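Right, Sastside winter series, boat by boat, as promised. Typing this on a train so bear with me

1/ 11/12/20 and we finally got a race away. Four hours late, postponement flag up all morning, then a proper northerly from nowhere. 8 boats started. Kindar over the line early and had to go back, which cost them the lot

2/ Miklós Barta on Purkico won it. Again. Went hard left when everyone else went right, tacked once on the lay line and that was more or less that. Finished 353 seconds clear, on the water and on handicap

3/ Provisioning the evening before. Long list, short temper 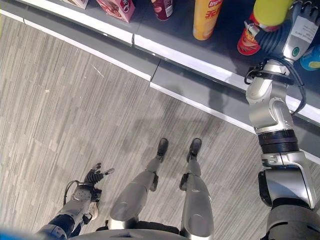

Bottom shelf, grey carpet tiles. Shop run, part one

4/ Back to the sailing. Bíró had the kite up first at the top mark and looked quick for all of a minute. Then a wrap round the forestay. They got it down in one piece, fair play, but lost 2 places and the crew weren't speaking by the finish

5/ Protest between Bíró and Kindar at the leeward mark. Room at the mark, the usual. Heard after tea, dismissed. Both skippers certain they were right, both still are I think

6/ Crew snacks, a serious matter on a long beat 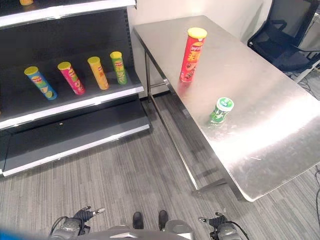

7/ STANDINGS AND WHAT'S NEXT

Purkico leads the series, Kindar second on countback, Bíró third. One discard comes in after the next race so dont read too much into it yet. Kindar can drop their bad one and be right back in it

8/ Next race in January, the long one. Out round the lightship and home again, overnight if the breeze is light. Entries still open, sail 251 is looking for a bowman if anyone's free. Must be ok with cold hands and early starts

9/ Forgot to say, tide tables on the noticeboard are last years. Use your own!! New ones going up when I get theer

10/ Train's in. Results sheet tonight if the wifi holds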